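Dedus FAQ
Last updated 10/22/22

I write and maintain Dedus, the little toolkit that takes hand-held gripper recordings of cloth folding and turns them into something a policy can train on. I get the same questions by email over and over, so I finally put my answers in one place. If yours is missing, write to me and I'll add it (eventually!).

What does Dedus do, in one breath?

It lines up the video with the gripper width, works out where the gripper was in the room, cuts the session into episodes, and writes everything to one folder per episode. That's the whole thing. Training is somebody else's repo. I keep a loader for Nedano in the examples directory because that's what I use, but the format is plain enough that you could write your own in an afternoon.

Why all the coats?

Because T-shirts were making me overconfident. A T-shirt stays more or less where you put it, and my first grasp-point model looked great on shirts and fell flat on its face with anything padded. Quilted fabric bulges, it slides on itself, and once you fold it over you have puffy panels on top of puffy panels with hardly any contrast between them. The segmentation step hates that. If you want to know whether your perception code is any good, give it a dark puffer jacket and watch the mask fall apart along the stitching. 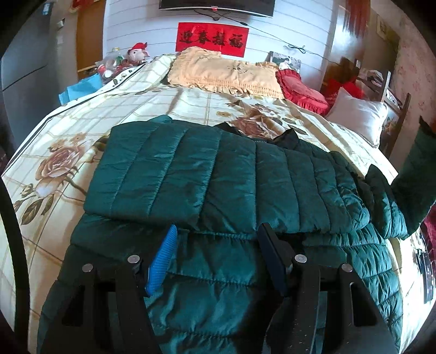

Razia Qureshi wrote in to say that she'd stopped segmenting padded clothes altogether: she feeds the policy raw crops and lets it sort out the layers, and the only thing she still uses my masks for is throwing out bad episodes. She also asked if I could make the mask step optional, so she wouldn't have to wait for it on every run.

Fair point, and it's done. Set masks to off in the config and the step gets skipped. I still leave it on by default, mostly for people with a small pile of episodes, where I've found the masks do help a bit.

How many episodes do I need?

More than you want to record, sorry. For one garment and one fold I start seeing sensible behavior at 43 episodes, and I don't trust anything until I have 100. Your numbers will be different! Mix up the starting pose of the garment before you go and collect another big batch with the sleeves always in the same spot.

My tracking drifts halfway through an episode. What's wrong?

Nine times out of ten the camera is looking at nothing but fabric. The tracker wants corners and edges that stay put, and cloth that's being dragged around is the worst possible thing to hang a pose on, so the software throws out any feature that lands inside the cloth region and works with whatever is left over. You need stuff in the background. I love a cluttered room for this: the red banner on the wall, with its four bold black characters, makes a lovely cluster of features, and so do the roses on the quilt, at least until the jacket slides over them. A bare white wall will get you a warning in the log and, a few seconds later, a gripper that thinks it's in the ceiling.

What does the "low parallax" warning mean?

You held still too long at the start. Wave the gripper slowly side to side before the first grasp, then carry on as usual. If the warning is still there, lower min_baseline a notch and rerun the mapping step only. You don't have to redo the whole session (I did it that way for months, so learn from my pain).

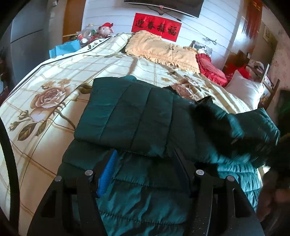
Can Dedus tell when I've grabbed something?

Sort of. It looks at the jaw width, and if the width stops changing before the jaws are all the way closed, it marks a grasp. On thin cloth that's hopeless, so there's a second check that looks at the strip of image between the fingers. A bright blue ribbed pad against dark teal fabric is about as easy as that check ever gets, and a dark pad on a dark coat is where it starts guessing. If you're stuck with dark on dark, mark the grasps by hand in the viewer. Press G at the start and G again at the end.

Does it run on a laptop?

Mine does, with 16 gigs of memory. Mapping is the slow part. Pass --half-res while you're trying things out and save full resolution for the real run.

What about hands in the picture?

Hands get the same treatment as cloth, meaning the tracker ignores any features on them. The hand detector does miss blurry ones sometimes. If you see the path jump right when a hand comes in, drop hand_threshold and try again.

Is it compatible with Drundico files?

Reading, yes. Writing, no, and I don't have plans for it. The importer was tested on version 88 of their export format, and older files may lose the jaw width column. If that happens, the importer tells you and stops.

How do I report a bug?

Email me the log and the shortest episode that shows the problem. Please don't send the full session! My inbox is still recovering from June.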